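3.2 Materials and conditioning

Item selection followed the household inventory compiled in the Nygård survey, from which 136 textile articles were retained after duplicates and articles with rigid inserts had been removed. Each article was assigned to one of four surface classes (plain, woven pattern, printed pattern, pile) and one of two edge classes (self-edge, trimmed). The classification was carried out by two raters working independently, and disagreements were settled by a third.

Printed articles with a trimmed edge received particular attention. In pilot work at the Tultircombe site, participants folding printed cloths often used the motif as an alignment cue, matching one printed shape to another before the edges met. Trim appeared to compete with this cue. Where the trim was narrow and contrasted with the print, participants tended to search for the edge first and to ignore the pattern until the second fold.

Before each trial the article was released from a height of 30 cm onto the work surface and left as it fell. No smoothing was permitted. The resulting start state varied considerably between trials, and for thin, slightly glossy articles the folds hid a large share of the print (Figure 2). Start states were not matched across participants; the variation was instead entered in the model as a covariate, scored from visible area. 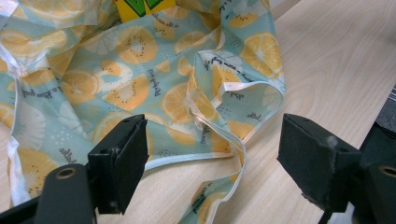 Figure 2. Fruit-print article with white trim, lying bunched on the tabletop. Citrus and kiwi-like motifs are partly hidden by folds, and small lettering runs at several angles.

3.3 Procedure

Participants stood at the table and were asked to fold each article to a size they would consider suitable for a drawer. No target dimensions were given. A trial began at first contact and ended when both hands had left the cloth. Articles were presented in random order within surface class, with a rest period after every block.

The full data set comprises 2288 trials. Of these, 1550 involved articles with a trimmed edge and were used in the edge-search analysis reported in Section 4.1. Trials in which the article fell from the table were repeated at the end of the block and coded separately.

Lettering was treated as a directional cue only when it shared a single orientation across the article. Prints with text set at mixed angles were coded as non-directional, following the scheme proposed by Sjöberg for the Gelum collection.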